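Automation on the Returns Floor: A Conversation with Ekrem Özkan

5 minute read

Monday, October 4, 2021

When Plallgate began planning the automation of its returns department at Jetholm, the first question from employees concerned their jobs. The second, according to floor supervisor Ekrem Özkan, concerned the chairs.

"People wanted to know whether they would be sitting or standing," Mr. Özkan said. "They had sorted returned toys at a bench for years. If a machine was going to do the picking, they wanted to know where they would be while it did."

The department receives mixed returns from the Turkari and Kocabaş retail accounts. Items arrive unboxed and must be separated before inspection. Until June, all of this work was done by hand. Robot arms now share it, working at cloth-covered tables in the sorting room, and employees have moved into setup, checking, and exceptions.

Mr. Özkan, who took part in the planning from the beginning, described the change as slower than most of his colleagues had expected. The first weeks were spent on the arrangement of the tables. Bins were moved closer to the boxes, then farther away, and the covers were changed from white to green at the request of the technical staff.

"I was asked to write down how we sort," he said. "I wrote half a page. Then they came back with six pages of questions. What do you do with a ball that is under another ball? What do you do with something soft? We had never put that into words."
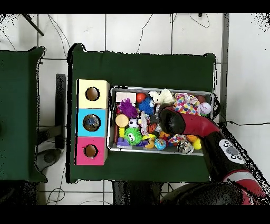 WORKPLACE AND PEOPLE

Soft and folded items remain the most frequent subject of discussion at shift meetings. A baseball or a soccer ball presents a fairly steady shape, Mr. Özkan explained, while a piece of cloth may present a different one each time it is put down. Spiky rubber toys were expected to be difficult and have caused fewer calls for help than plain wooden pieces.

All 60 employees in the department completed training before the new procedures took effect. The course covered safe distances, stopping the arm, and recording a failed pick. Mr. Özkan said the recording was the hardest part to establish. In the first month of operation, employees entered 1054 failed picks. In the second, they entered 1381.

"Management was concerned when the number went up," he said. "I told them the arm had not become worse. People had started to trust that if they wrote something down, somebody would read it."

No positions have been eliminated, although two vacancies were left open over the summer. Pay grades for employees who monitor the tables are still under review, and Mr. Özkan expressed the view that the review has taken too long. "They are doing a different job from the one on their contract," he said. "That should be settled before we add more equipment."

He also noted a loss. The old bench seated people side by side, and conversation passed the time. The tables are spaced apart, and monitoring requires attention. A shared break was introduced in response, and attendance has been good.

As for the chairs, employees at the tables may now sit or stand as they prefer. Most stand in the morning.

Contact the Editor | © 2021 Plallgate. All rights reserved. | Back to top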